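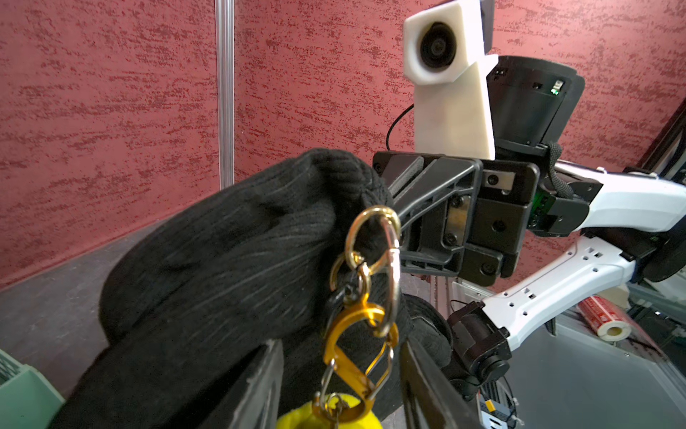 *Black knit, gold carabiner, and the yellow ball on its little silver ring.*

**The Stostdale Bus**

My aunt left me a hillside, a kettle and a grudge, and I only wanted the kettle.

I should say she wasn't dead. She'd moved to Cirgate to live by the sea with a man called Ebihara who mended clocks, and she was giving her old life away in instalments. The hillside was five fields above Stostdale, steep enough that the sheep looked bolted on. The grudge was against Tâm Lương, who ran the bus.

"Don't speak to him," she told me on the phone. "He knows what he did."

Well, there's one bus in Stostdale! It goes down to Jisent in the morning and comes back up in the evening, and if you don't speak to Tâm you don't get a ticket. I held out for two days. I walked to Jisent for milk and bread, and on the way back the rain came in sideways and the bread turned into something you could have hung wallpaper with.

On the third day I got on the bus.

"You're the niece," he said.

"I'm not supposed to talk to you."

"That'll be two pounds, then."

I sat right behind him (the heater was there, I'm not proud) and watched the lane unroll. He drove beautifully. He took the bend by the chapel as if he was carrying soup. There were a couple of schoolgirls at the back, and a woman with a hen in a shopping bag, and every one of them told him about their day, and he remembered all of it. How was the cough? Did the roof man come? And me sat there with my mouth shut like a post box on a Sunday.

I lasted until the cattle grid.

"What did you do to her?" I said.

He didn't ask who. He changed down for the hill and thought it over for quite a long way.

"I drove off," he said. "It was April, there was snow still on the tops. She was running for the bus with a suitcase, and I saw her in the mirror, and I drove off."

"Why?"

"She was leaving. I thought if she missed it she might stop another day."

The woman with the hen had gone very quiet. I think even the hen was listening.

"And did she?"

"She walked to Jisent. In the snow, with the suitcase. I passed her on the way back up and she didn't so much as turn her head." He pulled in at my gate and the doors wheezed open. "She came home after a week. It was only a wedding she'd been going to. She never got on again, not in all those years, and she used to be my best passenger."

I went in and filled the kettle and rang Cirgate. There was a great deal of ticking in the background.

"You spoke to him," said my aunt.

"He says he's sorry."

"Did he say that? Those words?"

I had to admit he hadn't. She made a noise down her nose, and behind her a hundred clocks, or it sounded like it, started striking six, all slightly disagreeing, so we had to wait.

"Is he still taking that chapel bend too fast?" she said, when they'd finished.

"No," I said. "He's ever so careful."

"Hm," said my aunt. Then she asked me what time the bus got into Jisent these days, and whether it still met the train, and I went to look for a pencil.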